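My employer is bringing in a cleaning robot for the common rooms. What happens to the housekeepers' hours?

Posted in Work and Workplace > Care and Hospitality
October 27, 2018

I'm a shift lead for housekeeping at a residence called Anditz. We have 30 apartments plus the shared rooms: two lounges, a library, a card room and the guest parlor. There are six of us on housekeeping and I make the schedule.

Last month management told us that a two-armed robot is going to do the evening tidy in the lounges and the parlor. It clears tables, picks up trash, handles the small bins and puts cushions back. It does not vacuum or mop and it does not go into apartments. The trial runs through April and then they decide whether to keep it.

What they have not told us is what happens to the evening tidy shift. That shift is 10 hours a week and it belongs to two people who both want it. One of them has a second job in the mornings and can't move to days. I asked the manager and she said "nobody is losing their position," but a position and hours are two different things when you are paid by the hour.

My questions are:

Can they cut the evening hours during the trial without changing anyone's contract?

Who is supposed to look after the machine when it gets stuck? Right now the answer seems to be whoever is closest.

Has anyone been through this, and what did you wish you had asked for at the start?

I am not against the thing. Bending over low tables all evening is hard on the back and two of my crew have had trouble with that. I just want to go into the next meeting with something written down.

– parlorlead

hollis_b

They can do whatever they want, it's always the same. First it's a trial and then it's your job. I worked in a warehouse where they put in conveyors and it went exactly like that. Start looking now.

Daryna Antoniuk

I run housekeeping for a group of guest houses and we have had a robot doing common rooms for a little over a year, so I can speak to the second and third parts of your post. For the first part you need to read the actual contracts. Ours guaranteed a minimum number of weekly hours but did not say which shift, and that turned out to matter a lot. If yours say "hours as scheduled," then ask for a written promise that covers the trial period. Ours was one paragraph. It said nobody's weekly total would go below their average for the previous three months. Management signed it without much argument. They were more worried about people quitting than about the payroll.

About who looks after it. Decide this before the machine arrives. We didn't, and for the first few weeks it was the person at the front desk, who had no training and a phone ringing. Now each shift has one named person who gets paid a bit extra for it. That person clears the room of cords and bags before it starts, answers when it stops and asks for help, and writes down what went wrong. The log is a plain paper notebook. By the end of the first season we had 631 entries in it, and most of them were dull things like a liner caught on something or a cup it would not pick up. The notebook was the single most useful thing when we sat down to talk about staffing, as it showed how much of a human shift was still going into those rooms.

What changed for my people:

The evening shift got shorter in the sitting rooms and longer in the hallways and laundry. Total hours stayed the same the first year. I can't promise they will the second year.

The work got less tiring in some ways and more broken up. You used to do a room from one end to the other. Now you are folding sheets, the tablet buzzes, you walk over, you free a bag, you go back to folding. Some don't mind. One of my best people hated it and moved to mornings.

Checking is a job too. Somebody has to walk the room after and look under the cushions, and they should have time on the schedule for it. We put in ten minutes per room at first and it was too little in the bigger ones.

Bins are where I would ask the most questions. Emptying a bin sounds like one task and it is several: pick it up, bring it to the table or the table trash to it, get everything in, keep the bag on the rim, put the bin back in its place. We switched to small light bins with the liner folded well over the outside. A heavy metal one was no good for us.
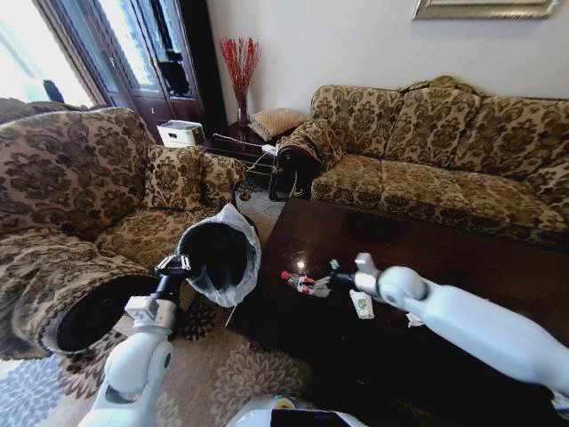 Bin lifted in one gripper, other arm at the coffee table with the bottle and paper still to go.

A living room like this, with armchairs, a long sofa and a patterned rug, is close to what we have in our parlors. Note the bottle on its side and the small bits of paper. Our residents and guests leave exactly that kind of thing, and a person would sweep the lot up in one pass with a hand while walking by. The robot takes its items one at a time. Fine at night with no one in the room, less fine if somebody wants to sit down with a book.

So ask what time it will run and who decides that. Our older guests did not like it working around them, and we ended up starting it after the parlor closed. That moved the named person's shift later, and we had to go back and talk about getting home safely. Nobody had thought of it in the first meeting.

Last thing, ask for a date in the middle of the trial when you all sit down with the log. If the only meeting is at the end, the decision has usually been made already.

Sulis

Agree with most of the above. I'm a union rep, though not in your line of work, so check the details locally.

Be careful with the extra pay for the named person. Get it written as a rate and not as a bonus. At the laundry where I used to work it was a flat 200 a month, and when the supplier changed, the bonus went with it. A rate is harder to drop quietly.

Also ask if it has cameras and who can see what they record. Your crew will be in those rooms too. You want it in writing that the footage won't be used to time people or to discipline them.

For your colleague with the morning job, ask for her by situation and not by name: "anyone who can't move to days keeps evening hours." Then it holds for whoever is hired next.

parlorlead

Thank you, this helps a lot. I checked and our contracts say "as scheduled," so I will be asking for the paragraph Daryna describes. I hadn't thought about cameras at all. The notebook is already bought.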